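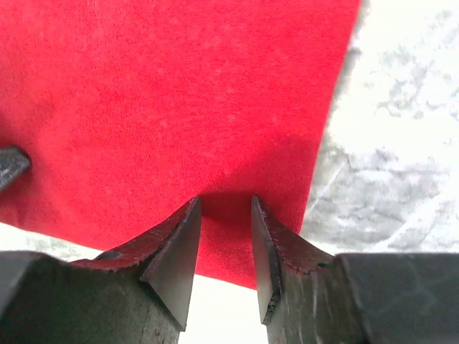 The healer at Goseck charged 400 for a cure and 70 for a blessing. Ratih Yeoh asked what the difference was.

"The blessing takes longer to work," he said.

"How much longer?"

He looked at her aunt, who had walked from Oltholm on a bad hip and believed every word of it. "That depends on the family."

Ratih put her purse away. Her aunt paid for the blessing anyway - in coins, slowly - and limped all the way home, saying she felt better already.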